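Stukari Wrist Views: Good Practice Edition

README, last revised 31 October 2019
Maintained by Grażyna Walczak and Hidayah Sitompul

Welcome, and thanks for downloading! Stukari is a set of tabletop handling recordings made with a two-finger gripper and a small wrist camera. There are 3613 clips in this release. What we're proudest of is the rulebook that goes with them, so most of this file is about how the clips get made and what we'd love other labs to borrow.

Contents

clips/ one folder per session
rules/ the Pestadard text, version 3
notes/ operator comments, unedited (some are very good reading)
checks/ the forms filled in before and after each session

What Pestadard is

Pestadard is our house standard for recording. It began in July as a single page Poul Fogh taped up beside the bench, and it has grown to 15 rules. It isn't a safety certification and doesn't replace your site's risk assessment. Do that first, every time.

The rules people ask us about most:

Rule 2. Fingers open before the arm travels. Full opening, checked by eye, then move.

Rule 4. Both fingertips stay in the wrist view for the whole clip. If you can't see the tips you can't judge the approach, and neither can anyone training on it later.

Rule 5. Leave clear bench between objects and the travel path wherever the task allows it. Plain matte surfaces are lovely for this, as shadows read well and there's little glare. 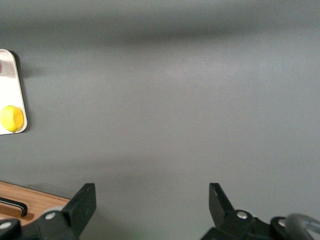 Wrist view with the gripper open over grey bench; lemon on the white board at far left.

Rule 7. Objects may sit partly out of view. Please don't rearrange the bench to make a prettier clip! Half a lemon is a fair thing for a model to see, and annotators label the part that shows.

Rule 8. Blurred frames stay in. We argued over this one for ages. Malou Overgaard wanted them dropped, Crisanto Dimaculangan wanted them kept, and Crisanto won once we looked at how much of a normal reach is spent moving. Blur gets a tag and the frame keeps its place in the clip. 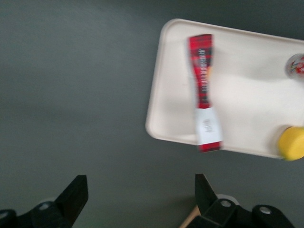 The same thinking runs through Rule 9, on text. Annotators transcribe printed words only when they can read them in that very frame. No filling in from memory, no borrowing from a sharper frame ten seconds on. If lettering is there but can't be made out, the tag is "text, unreadable". Likewise for objects: "yellow rounded object" is a perfectly good label when that's all the frame supports, and we'd much sooner have that than a confident guess.

Rule 12. Anyone in the room can call a stop, visitors included. The operator stops first and asks afterwards. Stopped clips are kept and marked.

Known gaps

Lighting is mostly soft and even, so don't expect much from this set on harsh sun. Folder names from the Mogensen bench use an older pattern. The script in checks/ sorts them out, but it's slow.

Using and changing the rules

Please do! Copy Pestadard, trim it, translate it. The Stulance group already runs a shorter version and sent back two fixes to Rule 4, both now merged. If you change a rule, keep its number and add a letter (8a, 8b) so we can compare notes.

Corrections to labels go to Hidayah, and questions on the rules go to Grażyna. Include the session folder and the clip number.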